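Lid closing, hand-held gripper, demo collection
Oct 3, 2022

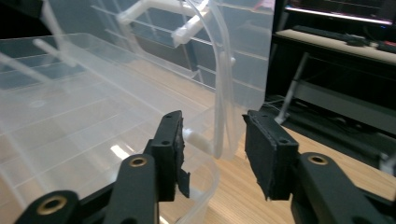 Session start at episode 2744, stopped at 2818. Task is closing the clear storage box with the hinged lid, one operator, gripper held in the right hand. Start pose: jaws open, box on the bench, lid upright. Episode ends when the lid is down and the jaws have backed off.

Tracking dropped in several episodes, mostly on the approach. Clear plastic on a light desk gives the pose estimate very little to hold on to, and the overhead lights put bright patches on the box that move with the camera. Tried half the lights off for the last block. Have not compared yet.

Foam pads need replacing. Edges are ragged on both fingers and there is a flap hanging off the lower end of the left one. Width readings at full close may be off by whatever the pad has lost. Re-zero after the new foam is on. The linkage bushings can stay as they are for now.

Yoon-hee Woo asked whether to grip the lid edge or push it with one closed jaw. Half the February set was pushed and the policy learned to hesitate between the two. Grip only from now on. Pushed episodes get tagged and left out of training.

Slow down over the last part of the swing. At normal hand speed the arm can't follow the replay without clipping the box wall. I set the replay limit to 131 mm/s on the Etdale arm and that tracked cleanly on the few I checked.

To do:
new foam, both fingers
re-zero width
tag pushed episodes
rerun tracking on the dropped ones with the longer window
target for this task is still 500 usable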